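**Reltwood Supply Reuse – progress report**
December 18, 2024
To: Soledad Acuña, Arnier Fund
From: Oluf Kirkegaard

**1. Scope.** The grant covers sorting of donated writing supplies by type and color, and reissue to classrooms. No change to scope since the June report.

**2. Output.** Roughly 1,500 pens and markers have been sorted to date. Of these, 500 were reissued and 75 were scrapped for missing caps or split barrels. The remainder is in storage, by type.

**3. Method.** Markers are tipped out directly on the table and moved into small slotted baskets. Highlighters and dry-erase markers are handled in the same pass – the earlier two-pass method took longer and gave no better separation. Basket color does not indicate contents. Labels are added at the storage shelf.

**4. Open items.** Dry-erase stock arrives with mixed cap colors, and a cap does not always match its ink. A scribble test on scrap paper is now part of the procedure. Two schools have asked for highlighters only; stock is sufficient for both.

**5. Spending.** Within budget on all lines. The basket order from Stougaard is paid in full.

Sorting table, red and yellow baskets with loose markers:

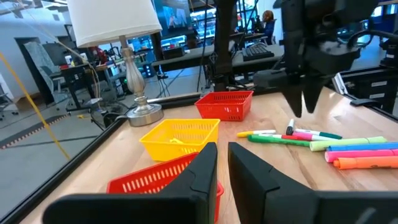
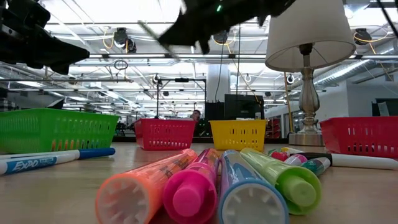
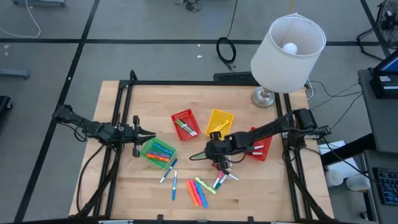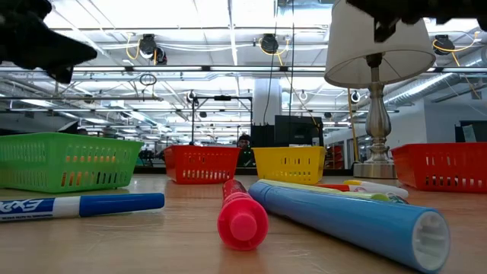
Will the highlighters be stored separately from the dry-erase markers?

They will be kept on separate shelves, with the dry-erase stock lowest. The shelf plan is otherwise unchanged.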